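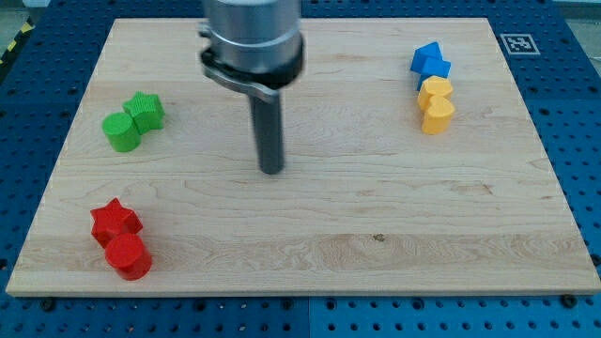

It paid for itself in the hours we used to lose on setup, one buyer told the Jaltdale shop floor newsletter this week, but the manual is thin and you will be on the phone the first few days. Fair summary of what we've been hearing on the Derken tabletop sorting kit, which went on general sale Wednesday, March 8, 2023.

Price is $479 for the starter set. Arm not included, so read the listing carefully. What you do get: a wooden work board, a set of colored plastic blocks (cylinders, stars, hearts and a few others), printed position markers, a rod-style tool tip and a year of the Derken task software. The blocks come in red, green, blue and yellow. Extra blocks sold seperately.

Strobel, the distributor, says more than 900 kits were spoken for before launch, mostly schools and small training outfits. Orders placed now ship in 12 working days. Was quoted as less in November, so ask before you promise a class anything.

The pitch is simple. Bolt down the board, set out the blocks, have the arm push or group them by color or shape. Software ships with 10 ready-made tasks, from "put the pairs together" up to making lines and clearing a corner. You can write your own too. That part is easier than it used to be, though the menus still look like somebody's homework.

Complaints so far. The tool tip collar needs retightening, a couple of early users say, and Strobel has promised a revised part free of charge to anyone who asks. The hearts tip over if you push them too high up. Lighting matters more than the brochure lets on; a shop with big windows reported color mixups every afternoon until they hung a blind. And there's no carrying case. At this price, a case would be nice.

Main competition is the Jendudent bench set, cheaper, but with fewer shapes and no software updates after the first six months. Jendudent says a new version is comming and won't say when. Buyers who already own one can use the blocks with the Derken software, after a calibration run.

Support is by phone on weekdays and by email the rest of the time. Email replies have been slow this week, Strobel blames launch traffic. Returns accepted for 30 days if the board hasn't been drilled.

Demo units are at the Strobel counter in Jaltdale, weekdays till five. Call ahead if you want to try your own arm on one, the bench gets booked. School discount forms at the same counter, bring a purchase order.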